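# Chapter 6: Choosing a Format

*What we cover: trim size, hardcover and paperback, page count, and how all of them feed into the price on the back.*

Pick up the nearest book and forget about the words for a minute. Somebody chose how tall it is, how stiff the cover feels, how wide the margins run and how thick the paper is. Those choices were probably made before the author had finished the last draft, and they shaped almost everything that happened to the book afterward. I love this part of publishing!

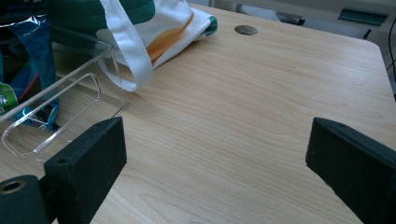
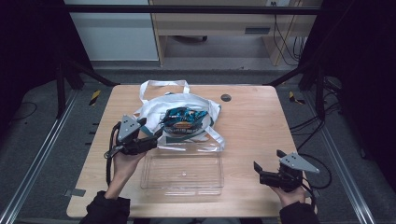

A book's format is the whole bundle of physical decisions: its height and width, its binding, its paper and its length. Beginners tend to treat format as a job for the design department, something to settle once the exciting business of buying and editing is over. But an editor who can't picture the finished object will struggle to say what it should cost or where it should be sold. So start with the reader's day. Books get carried to work, dropped on tables and pushed into bags alongside everything else. A white fabric tote like the one on the table, with a crinkled snack bag tucked into its mouth, is a very ordinary home for a paperback, and it's a good thing to keep in your head when a colleague proposes an enormous hardcover for commuters. A big book can still be the right book (we'll meet a few glorious ones in this chapter), but you should know what you're asking people to lug around.

## Two versions of one book

Let's look at a real decision at a small press. Hirkancombe, which publishes nature writing and short fiction, signed a walking memoir called *Skirwood* by Saimi Huttunen. The manuscript was short. Set in the press's usual small paperback format, it came out at 145 pages, and the sales team worried that it looked thin for the price they wanted to charge.

Tsegereda Araya, the editor, asked production for 2 sample layouts. The first kept the small page and the press's normal type. The second used a larger page, wider margins and flaps on the cover, and gave the author's line drawings room to breathe. Both were printed as dummies, meaning bound copies with the right paper and the right number of pages but mostly blank inside. If you ever get the chance to handle a dummy, take it. You learn more from holding one than from a whole afternoon with a spreadsheet.

The team passed them back and forth for most of a meeting. The larger one was handsome, and it would have looked wonderful face out in a store. It was also slightly too tall for a coat pocket, and this was a book for walkers. Araya went with the smaller page, kept the flaps, and moved the drawings to the chapter openings, where they could have a page each. The price came down a little. The book was published in July, in time for vacation reading, and the stores that stocked it put it beside the maps.

Notice how many departments that one decision touched. Production had to find out whether the printer could add flaps at that size. Sales had to explain a lower price to buyers. The designer had to redraw the cover for a narrower spine, and spines are tricky: at this length there is barely space for a title and a surname.

## Words you'll need

**Trim size** is the height and width of the page after the printed sheets have been cut. In the United States it is normally given in inches, with the width first.

**Extent** is the total number of pages, including the blank ones. Printers work in large folded sheets, so an extent usually has to be rounded up to a number that fills them. Blank pages at the back of a novel are often there for that reason.

**Bulk** is the thickness of the finished book. Two books with the same extent can differ a great deal in bulk, depending on the paper.

**Unit cost** is what it costs to make one copy. It generally falls as the print run grows, and that can tempt a publisher into printing too many. Chapter 7 takes up that problem in detail.

We begin with trim size, and with the question of why so many novels end up the same shape.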